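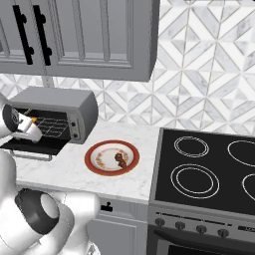 *Cozinha em imagem de computador, com forno de bancada de porta aberta e revestimento de mármore em motivos geométricos.*

## «O cabo é parte do equipamento»

A escolha do cabo continua a ser decidida, em muitas obras, depois de comprado o restante material. Akua Aryee, responsável técnica da Potis, distribuidora de componentes para instalações de baixa tensão, considera que essa ordem deve ser invertida. Recebeu-nos nas instalações da empresa, no final de março, para uma conversa sobre videoporteiros, secções de condutor e garantias.

«O cliente escolhe o monitor, escolhe a placa exterior e pergunta-nos depois que cabo tem em armazém», refere. «O cabo é parte do equipamento. Se a secção for insuficiente para a distância, a tensão que chega ao monitor fica abaixo do valor indicado pelo fabricante, e o aparelho pode reiniciar quando alguém toca à campainha.»

A Potis analisou no último ano 13 pedidos de assistência relativos ao videoporteiro Baten, um dos modelos do seu catálogo. Em todos foi pedido ao instalador um esquema do percurso e a medição da tensão junto ao monitor, com a chamada ativa. «A medição em repouso diz-nos pouco», explica a responsável. «O consumo sobe quando o ecrã acende, e é nesse momento que a queda de tensão se manifesta.»

Um dos processos dizia respeito a uma moradia em que o percurso previsto no projeto era de 17 metros. A passagem pela cave e por duas caixas de derivação acrescentara um troço que não constava do desenho. O monitor fora substituído antes de alguém medir a linha. «Devolveram-nos um aparelho em perfeitas condições — e a avaria ficou na parede», recorda Akua Aryee.

Jamila Cassim, coordenadora de formação da mesma empresa, acompanhou a segunda parte da entrevista. É da sua responsabilidade o módulo destinado a instaladores, que inclui uma sessão prática com bobinas de diferentes secções e uma carga regulável. «Os formandos conhecem a fórmula», afirma. «O que lhes falta, por vezes, é o hábito de contar o condutor de ida e o de retorno.»

Quanto aos conectores, a coordenadora recomenda que se evitem emendas torcidas e isoladas apenas com fita. A empresa fornece para este efeito os ligadores Kustix, que admitem condutores rígidos e flexíveis, e mantém em catálogo o cabo Saarela, disponível em bobina ou a metro. O catálogo completo reúne cerca de 2000 referências, e a ficha técnica de cada cabo passará a indicar a distância máxima aconselhada por tipo de monitor.

Sobre as garantias, Akua Aryee esclarece que a substituição de um monitor depende agora do envio do registo de medição. «A exigência foi recebida com alguma reserva», reconhece. «Temos explicado que o registo também protege o instalador perante o dono da obra.»

O próximo módulo de formação está previsto para outubro, com início às 9h30. As inscrições são feitas junto do balcão técnico da Potis.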